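Posted in: Robots & Automation / Learning from people

A thread on what I've been doing with my July, for everyone who has kindly asked and got a very muddled answer from me over tea. I collect examples of hands doing ordinary shopping jobs, so that a learning system can have a go at working out how those jobs are done.
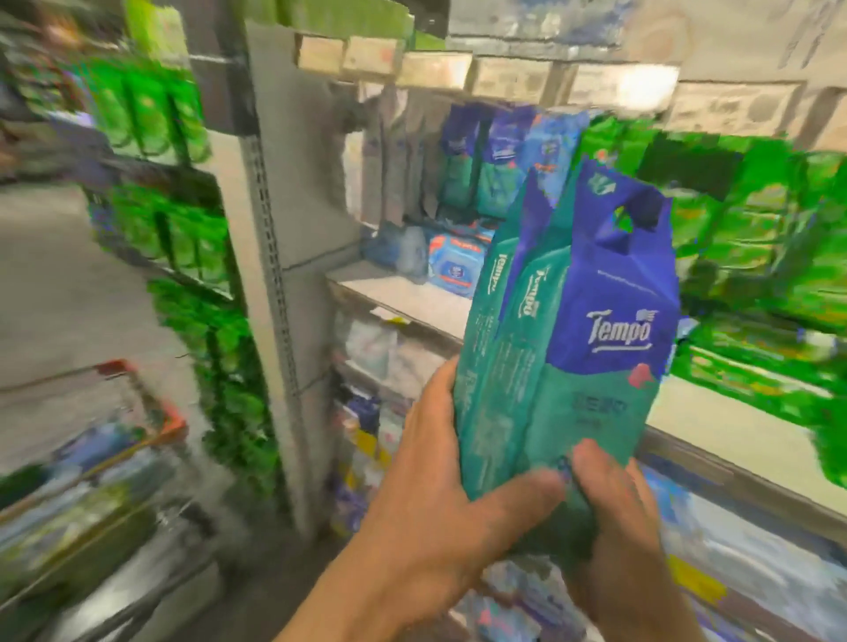 The part I keep wanting to talk about is picking things up with both hands. I used to think of it as one action. You reach, you take hold, you lift, done. After a month of watching it again and again I'd say there are at least four actions in there, and people do them in a different order depending on the size of the thing and how much of a hurry they're in.

Take tissues. A big bundle of Tempo packs in glossy plastic has a perfectly good handle built into the top, with a hole for your fingers, and plenty of people never go near it. They squeeze the two sides and let their thumbs come round the front. I love this! If you'd asked me to write the rule down beforehand I'd have said "use the handle", and I'd have been wrong for a good half of our clips.

So we don't write the rule down. We gather lots of goes at it and leave the system to find out that both ways are fine. My job is making sure both ways are in there, along with a few of the odd ways in between.

The project is called Kodikara and it's small. Madhu Garg runs the labelling side, I do most of the recording and all of the carrying, and the training happens on machines at Presinance that I've never seen and am slightly scared of.

We're at 2,334 usable clips as of this afternoon. "Usable" is doing a lot of work in that sentence, as Madhu would be the first to tell you, and she'd then tell you what the number was before she went through it.

What makes a clip usable? Mainly that you can see both hands for the part that matters. With a camera up at head height you would think that comes free, but hands wander off downwards the moment a person looks up to read a label, and then you have a lovely steady view of a shelf and no hands in it at all.

The second thing is that the item has to be recognisable for at least a little while. It can be tilted, it can have fingers over half the lettering, and that's all fine and even welcome. But if it's a coloured smear from beginning to end then nobody can label it, and I've wasted everyone's afternoon.

Blur in the background I no longer mind one bit. I spent my first week fretting over it. A trolley streaking past down in the corner, packets on the far side gone to green mush, price labels washed out by the lights – leave it all in. Shops look like that when your head is moving, and a system that has only met tidy, sharp shops is going to have a horrible time in a real one.

Same goes for glare. Glossy plastic under shop lights is a nuisance and I have stopped trying to dodge it. We did try a batch with the shiny packs turned to a kinder angle and they came out beautifully, and Madhu sent them back with one line saying they looked like an advert. She was right, so I did them again, the ordinary way, with my neck aching.

Somebody asked me last week how many examples you need for one kind of pick. I wish I had a clean answer. We started with 80 of each and it was plainly too few for the soft things. We went to 200 for anything wrapped in plastic and that's been much happier. Tins and boxes are all right with 100, bless them, they hold their shape and don't argue.

Soft things argue. You pinch a bundle of tissues and it gives, and the packs inside shuffle against each other, and the wrapper creases where there wasn't a crease before. From the camera's point of view the object has changed shape, and from yours nothing has happened, you're just holding some tissues.

This is also where repeated packaging gets interesting. When you hold something up in front of its own shelf, there's often more of the same hanging right behind it, same colours, same layout, a bit further off. You and I have no trouble knowing which one is in the hand. An early version of our model had a great deal of trouble, and would quite cheerfully follow the one on the shelf.

Our fix was a dull one, I'm afraid. Madhu added a label for "held" that gets drawn separately from the label for what the thing is, so every clip now says what product it is, and then says on its own line which one of them the fingers are round. It made the labelling slower by a fair bit and the results came up within two rounds.

We do the drawing in a tool called Poridex, which I have complained about here before and which I would now like to apologise to. Once you learn that you can nudge the outline with the arrow keys it's really quite pleasant. I put the radio on and do thumbs for an hour.

Thumbs, by the way, are the best thing to look at if you want to know what someone is about to do. If the thumbs are low on the front, the weight is being held from below. If they creep up, the pack is usually about to be turned round so the person can read the back. I've got quite good at guessing before the clip gets there, which is a skill with no use at parties.

A word on people, as I know some of you worry about it and I'm glad you do. We record hands and goods. If another shopper comes into view then that stretch is cut before it goes to labelling, every time, and whoever is wearing the camera can ask for any of their own clips to be dropped without giving a reason. Two people have, and the clips went that same evening.

If you're thinking of gathering anything like this yourself, please do write down how the hands started. Empty, full, one in a pocket, one on the trolley. We left that out for ages and had to go back through the whole lot, and I can't recommend the experience.

Also keep the fumbles. My instinct was to bin every clip where the person had two tries at the grip, because they looked like mistakes. They turned out to be some of the most useful ones we have, as they're the only place the system gets to see what a person does after a grip goes a bit wrong. We tag them "regrip" and I have a soft spot for them.

Next up is putting things back, which everybody forgets about. A hanging pack going back on its hook is far harder than the same pack coming off, and a big soft bundle going back on a shelf with not quite enough room for it is a small drama all of its own. I've pencilled in 200 of those to begin with and we'll see what Madhu says.

After that we're lending the whole set to a little group called Flanska, who want to try it on a two-armed machine with rubbery fingers. I've asked whether I can come and watch it meet its first bundle of tissues and they've said yes, so expect another very long thread.

Happy to answer questions about any of this, though I'm slow in the mornings. If it's about Poridex, ask Madhu, she knows all the shortcuts and I only know the arrow keys.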